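How to Block a Driver Update in Windows 10 Without Turning Off Windows Update

Windows 10 installs hardware drivers through the same service that delivers security fixes. If a driver offered this way causes a problem on your PC, removing it is only half the job. The update service will see that the newer driver is missing and install it again, often within a day.

This guide covers four ways to stop that. They are listed from the narrowest to the broadest, and you should use the first one that works for your edition of Windows. All of them leave security and quality updates in place.

Before you start

You need an account with administrator rights. You also need to know which driver is at fault and what version was installed before the trouble began.

Open Settings, select Update & Security, then Windows Update, then View update history. Drivers appear in the list with the name of the hardware maker, a device class and a version number or date. Write down the full line. Some makers publish several drivers with nearly the same name, and the version number is the only way to tell them apart.

Create a restore point before you change anything. Type "restore point" in the Start menu search box, open the result, select the system drive and click Create. If the Create button is gray, click Configure first and turn on system protection for that drive.

Step 1: Roll back the driver

Right-click the Start button and choose Device Manager. Expand the category that holds the device, right-click the device and choose Properties. On the Driver tab, click Roll Back Driver.

Windows asks for a reason. The choice has no effect on the rollback. Click Yes and restart when prompted.

If the Roll Back Driver button is gray, Windows has no stored copy of the earlier version. In that case:

1. Download the earlier driver from the maker of the PC or the device and save it to the local drive.
2. Disconnect from the network. Unplug the cable or turn on airplane mode.
3. In Device Manager, right-click the device and choose Uninstall device. Check the box labeled "Delete the driver software for this device" if it is shown.
4. Restart the PC.
5. Run the installer for the earlier driver.
6. Return to the Driver tab and confirm that the version matches the one you wanted.

Do not reconnect to the network until you have finished one of the methods below, unless you are using Method 1, which needs a connection.

Do not uninstall a storage controller driver on the drive that Windows starts from unless you have recovery media ready. With display drivers, expect the screen to go black for a few seconds and to return at a low resolution.

Method 1: Hide the update with the troubleshooter

This works on all editions, including Home. Microsoft provides a small tool called "Show or hide updates," distributed as a file named wushowhide.diagcab. It does not need to be installed.

1. Run the file and click Advanced. Clear the box for applying repairs automatically.
2. Click Next and wait for the scan.
3. Choose Hide updates.
4. Check the box beside the driver you wrote down earlier, then click Next.
5. Close the tool.

The tool lists only updates that are waiting to be installed. If the driver is still installed, it will not be in the list. Go back to Step 1, then run the tool as soon as you are connected again.

A hidden update stays hidden until the maker issues a new version. The new version counts as a separate update and has to be hidden separately. A feature update can also clear the hidden list.

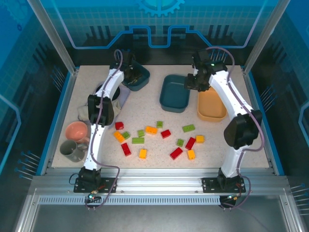 Written by Salamatu Abubakari
Edited by Edem Tsikata
Ustumley Desktop Guides | Updated April 18, 2018

Method 2: Block the device by hardware ID

This method requires Windows 10 Pro, Enterprise or Education. It stops Windows from installing any driver for one device, from any source, and leaves all other devices alone.

First, find the hardware ID:

1. In Device Manager, open the properties of the device.
2. Select the Details tab.
3. In the Property list, choose Hardware Ids.
4. Select all of the lines shown, right-click and choose Copy. Paste them into a text file.

The lines run from the most specific at the top to the most general at the bottom. The top line identifies the exact model and revision. The lower lines can match other products from the same maker, so in most cases you should use only the first one or two.

Next, set the policy:

1. Press Windows key + R, type gpedit.msc and press Enter.
2. Go to Computer Configuration, Administrative Templates, System, Device Installation, Device Installation Restrictions.
3. Open "Prevent installation of devices that match any of these device IDs."
4. Select Enabled, then click Show.
5. Paste one hardware ID per line and click OK.
6. Leave "Also apply to matching devices that are already installed" cleared. If it is checked, Windows may remove the working driver.
7. Click OK and restart.

While the policy is active, Windows Update may still download the driver. The install will fail and a line reading "Failed to install" will appear in the update history. It is harmless, but it may repeat.

The policy also blocks you. To install a driver for that device by hand, set the policy to Not Configured, run gpupdate /force from a command prompt, install the driver, and then turn the policy back on.

Method 3: Exclude all drivers by policy

Use this when more than one driver is causing trouble, or when the PC has to stay on a tested set. It also requires Pro or higher, version 1607 or later.

1. Open gpedit.msc.
2. Go to Computer Configuration, Administrative Templates, Windows Components, Windows Update.
3. Open "Do not include drivers with Windows Updates."
4. Select Enabled and click OK.
5. Open a command prompt as administrator and run gpupdate /force.

From this point on, you are responsible for driver updates. New hardware that depends on Windows Update for its driver may show up in Device Manager with a yellow warning mark until you supply one.

Method 4: Exclude all drivers in the registry

The policy in Method 3 writes a single registry value, and the value can be set directly. Results on Home vary from one release to the next. Check it after each feature update.

1. Type regedit in the Start menu search box and open it.
2. Go to HKEY_LOCAL_MACHINE\SOFTWARE\Policies\Microsoft\Windows.
3. If there is no key named WindowsUpdate, right-click Windows, choose New, Key and give it that name.
4. Select the WindowsUpdate key. In the right pane, right-click and choose New, DWORD (32-bit) Value.
5. Name the value ExcludeWUDriversInQualityUpdate.
6. Double-click it and set the data to 1.
7. Restart the PC.

To undo the change, delete the value and restart. Do not delete the whole key if it holds other values, which may have been set by your company's IT staff.

Checking the result

Open Windows Update and click Check for updates. Let the check finish and install whatever else is offered. Then open Device Manager and compare the driver version with your notes.

For a fuller record, look at the device's Events tab. Each driver install is logged there with a time and the name of the INF file used. The file name has the form oem followed by a number. To list every third-party driver package on the PC, run this from an administrator command prompt:

pnputil /enum-drivers

The output includes the published name, the original name, the provider, the class and the version. If the unwanted version is still in the list, remove it with:

pnputil /delete-driver oem12.inf

Replace oem12.inf with the published name from your own list. If the command reports that the package is in use, the rollback did not take effect and you should repeat Step 1. Avoid adding /force.

Common problems

The driver came back after a feature update. A feature update replaces most of the system and brings its own driver set. Policies normally carry over, but hidden updates may not. Repeat Step 1 and Method 1.

gpedit.msc cannot be found. The PC is running Home. Use Method 1 or Method 4.

The policy is enabled but the driver was installed anyway. Check whether the PC maker's own update program is running. These programs do not use Windows Update and ignore the setting in Method 3. Look in the program's options for a way to turn off automatic installs, or uninstall it.

The message "Some settings are managed by your organization" appears. This is expected after Methods 3 and 4.

The troubleshooter shows an empty list. Either nothing is pending or the update service is stopped. Run services.msc, find Windows Update, and make sure its startup type is not set to Disabled.

When to remove the block

Check the maker's support page for a version newer than the one that failed. If the release notes mention your problem, create a restore point, remove the block and install the new version by hand. Use the PC normally for a few days before you delete the older installer.

If you used Method 1, run the tool again, choose Show hidden updates and check the box for the driver you want to restore.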